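From: Horácio Brandão
To: Gristby knitters and menders list
Date: March 2023
Subject: Re: pilling, and storing wool over the summer

Dear all,

I answer below to the message of Essien, with the older text left in so that people who joined after December can follow.

> I have three pullovers which went fuzzy in one winter, and I want
> to put them away in spring without making it worse. My questions are
> these. Do I shave them before storing or after? Do you hang or fold?
> And is it true that one must wash even a sweater that was worn only
> two times? My mother never did, and her things lasted. I also have a
> comb from Notstead, the small one, and I am a little afraid of it.
>
> Essien

I take the last question first. Yes, I would wash it, even after two times. Moths look for the wool, but they like it much better when there is skin oil or a little food on it, and you can't see these. I lost a good gray cardigan in this way. It had been worn for one dinner, it went into the closet in April, and in the fall there were holes at the cuff and under the collar, exactly where the hands and the neck touch.

For washing I use cool water and a small spoon of wool soap, and I leave the piece alone for 20 minutes. I do not rub. Afterwards I roll it in a towel, I press with my knees, and I dry it flat. A pullover of 500 grams takes two full days in my apartment in March, and it must be really dry before it is put away. If the thick parts (the hem, the armpits) feel cold to the hand, they are still damp.

About the fuzz. There are two different things and I think they are mixed in the message. Pills are small balls, attached to the fabric, made of its own fibers. Lint is something that sits on top and comes from other clothes, from towels, from the bed. On dark colors the two look almost the same from far away. Try first with a piece of tape or a damp hand. What comes off easily was lint, and you do not need the comb for it. Many people shave a sweater which only needed to be brushed, and each time you shave, you take away some of the wool.

If it is really pills, I would do it before storing, after the wash, when the piece is completely dry. The Notstead comb is fine if you hold the fabric tight on a table and pull in one direction only, with short movements. Do not use it on loose stitches or on mohair. For a soft yarn with a halo, such as the Edotwood that some of us bought together, I use only my fingers and a small pair of scissors. It is slow work. I did one sleeve per evening, with the radio on.

Fold, please, and do not hang. A heavy knit on a hanger gets longer by its own weight, and the shoulders get two small horns that are difficult to remove. I fold the sleeves to the back, then the bottom up, in three parts and not in two, so that no sharp line goes across the chest. In the middle of the summer I open everything, shake it near the window and fold it again in another place. This also lets you look for moths when there is still time to do something.

For the container I had different opinions over the years. Now I use cotton bags — old pillowcases are good — closed with a string, and I put them in a drawer with cedar. The cedar must be sanded a little every season or it stops smelling. Plastic boxes are okay too if the wool is dry, but I do not like them in a humid house.

One more thing for those who asked me in private about the quantity for a man's pullover with a high collar. I used 300 grams for the body and I was nearly without yarn for the collar, so buy one ball more than the pattern says. The spinning mill keeps the same dye lot for a short time only — you will not find it again in the fall.

I will be at the next exchange table with the leftover needles, and I can bring the small book about darning if Essien wants to borrow it.

With kind regards,
Horácio
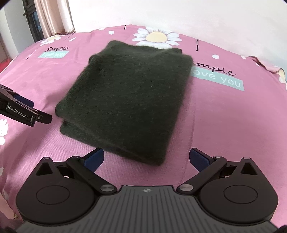
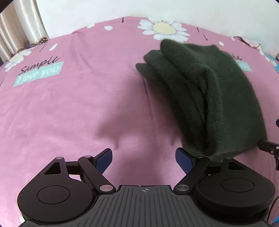 Attached, both pictures: dark green knit, folded, on the pink sheet.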